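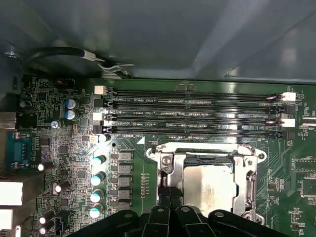

The gripper at the processor socket of an open computer. The four memory slots are empty.

Pludden, the computer refurbishing shop in Prarnville, has reset its robot cell for processor work, and the job took 3 technicians most of a shift.

The cell had been stopping with a grip fault whenever the arm went down to a socket. Adhiambo Rugemalira, who looks after it, traced the fault to a worn finger pad and a tool offset that had drifted by 2 millimeters. She replaced the pad and taught the socket position again.

"You do it slowly, at low speed, with one hand on the stop button," Rugemalira said. "The socket doesn't forgive much."
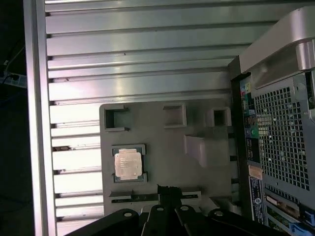
The plastic tray that holds the processors was next. It has to lie flat and square on the aluminum bed — a speck of grit under one corner is enough to spoil a pick. Pongsak Pongsiri wiped down the bed and rewrote the checklist, which now calls for a look at the tray every 60 cycles and a new set of finger pads after 2000.

Old thermal paste is still a nuisance, he said, and the fingers get cleaned with alcohol at 11 each morning.

A second cell, at the Civuston shop, is due for the same work in July.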